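Home Contents Chapter 7 Glossary Index

Chapter 7: Keeping the Cell Honest

The Kollitz cell comes with a 121-page manual, of which five pages concern the marker cube, the part you will swear at most. 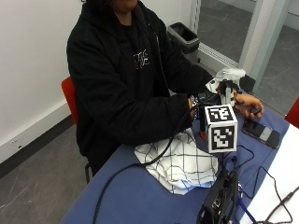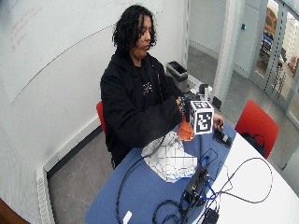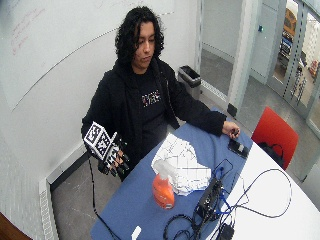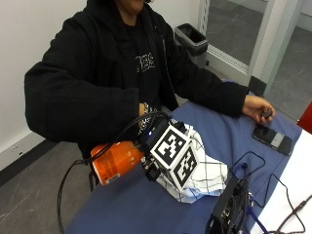

Setup begins with the cable, a humble item with ambitions. Give it slack before you calibrate. A cube covered in markers, worn at the hand as in the third picture, goes wherever the sleeve and cable let it.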